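Minutes - Branch Services Group, Tromer Savings Bank
November 3, 2025

**1. Previous minutes**
Agreed without changes.

**2. Awards entry**
The group will enter the Kustach prize for small lenders in the customer service class. The entry fee is £160. The draft runs over the limit of six pages and needs cutting before it goes to the board.

**3. Mobile app**
3340 customers have moved to the new app. Ludero will fix the fault with standing orders - the one where the end date is lost - at no extra charge. Old app to close in January.
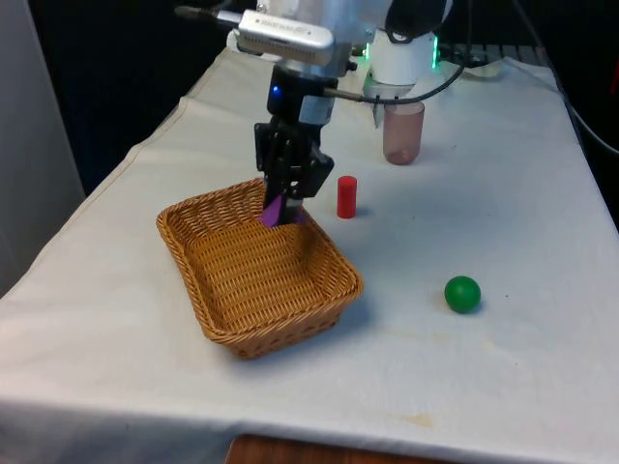 *Wicker basket, with red cylinder, green ball and pink cup alongside.*

**4. Tetteh branch**
Counter hours stay as they are. The cash machine limit for junior accounts will be set at £100 a day. Leaflets to be reprinted with the new limit.

**5. Card readers**
Two quotes received, third still awaited. Held over.

**6. Any other business**
A query was raised about paper statements for joint accounts. Accounts team to reply in writing.

Next meeting in January, date to be confirmed once the board has set its own.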